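About Pronoswood Basketball

Pronoswood Basketball began in March, many seasons back, when a handful of parents in Cuesta rented a drafty gym and found that far more kids wanted to play than they had shoes or balls for. We have grown a good deal since then (we now run 45 teams, boys and girls, in 3 age groups), but we still like to think of ourselves as the friendly club down the street.

Our home court is the Buvska Fieldhouse, which seats 2,943 and gets wonderfully loud on finals night! Practices are held twice a week, and every player gets real minutes in every game, whether they can dribble with both hands yet or are still working on it.

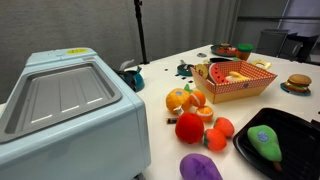 Brostora, our summer league, is open to families from anywhere in the county, and you don't need to have played before. Come by the front desk any evening, say hello, and stay to watch a game if you have the time. We'd love to meet you.

Page updated August 2023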